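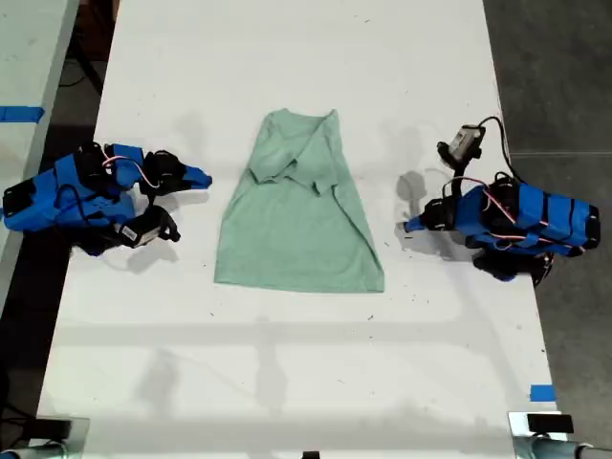
*Rotterdam, May*

Re: Clavivance stake in Mirzaei - consideration and closing terms

Saeed,

Your reading of the option clause is right, but the ownership figure needs a correction. You wrote:

> Clavivance already holds 24 percent of Mirzaei and buys the rest of the founders' block at closing. That puts it over the line for a mandatory offer. I also can't see where the debt goes. Does Cirkside keep the loan, or is it repaid out of the purchase price?
>
> Saeed Daneshvar

The 24 percent counts the convertible notes as if they had been converted. They have not been. On issued shares alone the holding is lower, and the articles apply their test to issued shares. The notes can't be converted until the second anniversary of issue, so they stay out of the count at closing. The founders' block is being bought in two steps, and only the first falls on the closing date.

On the debt: Cirkside keeps the loan. The lender consented to the change of ownership on condition that the margin goes up and that no dividend is paid for four quarters. Nothing is repaid out of the purchase price. Schedule 3 lists the loan under "continuing obligations" - easy to miss, as the heading sits on the page before.

The share count in the draft also needs fixing. Section 2 gives 1,316 founder shares and the annex gives a smaller number. The annex leaves out the shares held through Stuvia, which are pledged but still carry votes. I would use the Section 2 number in both places and add a footnote on the pledge.

The price is split as follows:

- 72 percent in cash at closing
- the remainder in Clavivance shares, locked up for one year

The share portion is priced on the average close over the 20 trading days before signing. There is no collar, so the sellers carry the price risk between signing and closing.

One open point. The draft has the regulator's filing going in after the shareholder vote, while the timetable has it before. Could whoever holds the latest timetable post it to the list by Tuesday?

Zulkifli Wuisan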